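Robots & Automation > Data collection > Cloth and soft stuff

How messy should my T-shirt folding demos be before I start training?

Posted by olar_garage

Hi all, long-time reader, first post, sorry if it rambles. I've got a two-arm setup in the garage (teleop, leader arms on a bench behind, follower arms on the table) and I've been collecting T-shirt folding since January. I'm up to 609 episodes, which I was pretty chuffed about until I trained on them.

The policy folds beautifully if I lay the shirt down exactly how I always lay it down. Sleeves out, collar away from me, dead centre. If my daughter chucks it on the table any old how, the arms sort of hover, pinch a bit of hem, let go, pinch it again, and just keep doing that until I hit stop. It also never seems to know when it's done. I've watched it finish a perfectly decent fold and then pick the thing up by a corner and ruin it. Heartbreaking!

So my questions are really:

Do I bin what I've got and start over with messier starts, or mix new ones in?

Do I keep the episodes where I fumbled a grasp and had another go? I've been deleting those.

How do you show it that the job is finished?

I'm one bloke with a few hours on a Sunday, so please don't tell me to collect ten thousand of anything. All my shirts are the same grey as well, in case that matters. Cheers.

kurkgate_pete

You need more data. 609 isn't much for cloth. Also check your cameras are synced, mine were drifting and I lost a month to it. What frame rate are you recording at?

olar_garage

Synced as far as I can tell, Pete, I did the clapping test. Thirty frames. I'll check again though.

Gunhild Grímsdóttir

Don't bin them! I did that with my first lot and I still feel a bit sick about it. Your tidy starts are good examples of the second half of the job, it's the first half you're short on. So keep what you've got and spend the next few sessions on ugly starts only.

The way I do it is I stand back a step and drop the shirt from chest height, and whatever happens is the start. I'm not allowed to touch it. If it lands inside out, well, it's inside out (I put those in a separate folder and I haven't worked out what to do with them yet, so don't ask). Half the time it lands in a wad with the collar tucked underneath, and you'll be slow and clumsy getting it flat, and that's fine. I did 100 like that over three evenings and the hovering business mostly went away. It still happens with long sleeves.

On the fumbles: keep the ones where you recover. If you miss the hem, open up, come back and get it, that's gold, it's the very thing your policy has never seen you do. I only delete where I dropped a controller, or bumped the table, or where I'd plainly lost the plot and was dragging the shirt about with no idea what came next. One thing that caught me out was pausing. I used to stop mid-air to think about which corner I wanted, and the policy learned to stop mid-air too. Beautiful imitation, very annoying. Now I do my thinking before I press record, and if I freeze up for more than a couple of seconds I redo it.

Knowing when it's done is the part I had most trouble with. I was ending my recordings the moment the last fold went down, with the grippers still half on the cloth. So there was hardly anything in the data that said "leave it alone now". What fixed it for me was making every episode end the same way: smooth, let go, open both grippers, back off, and then hold still for 2 full seconds before stopping. It feels endless when you're doing it over and over. I went back and recorded just endings as well, short clips where the shirt's already folded and the right answer is to keep your hands to yourself. I did nearly 60 of those, with the shirt in different spots and a bit crooked in some, and they made more difference than any other evening's work.

Colour does matter, by the way, get yourself down to the op shop. I picked up a bag of loud ones for next to nothing. Grey on a grey bench is hard for you to see on the wrist cameras, never mind the model. I mostly use bright ones on a plain white table and then bring in the dull ones once it's behaving.

And don't stress too much about having a bare background. Mine has shelves full of bottled drinks behind the table, red caps and green caps and all sorts, and it copes. What I would do is shift a few things between sessions so it can't lean on one particular bottle to know where it is. I keep the clutter on a side table and off the folding table, that's my only rule there.

When I'm reviewing, I scrub through for the moment I'd call finished and check it against a short list I keep in Fernel, the little notes app. Shirt squared up, collar seam where I can see it, nothing hanging out the side, fingers open on both arms. The lime-green one is my favourite for checking because the edges are so easy to see. If it looks like this I'm happy:
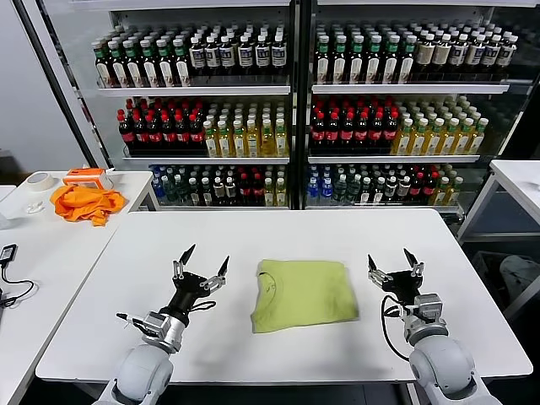 Replies to Gunhild's answer

olar_garage: This is brilliant, thank you. I've definitely been cutting mine off too early, I just looked at the last frame of a few and my grippers are still shut. Off to drop shirts on a table.

juhl_and_co: Seconding the endings-only clips. We do it for towels as well. Ours needed fewer, but towels are easy.

kurkgate_pete: Fair enough, I still reckon more data.

Gunhild Grímsdóttir: Well, yes Pete, more of the right bits! Olar, post back with how the long sleeves go if you try them. I could use the help.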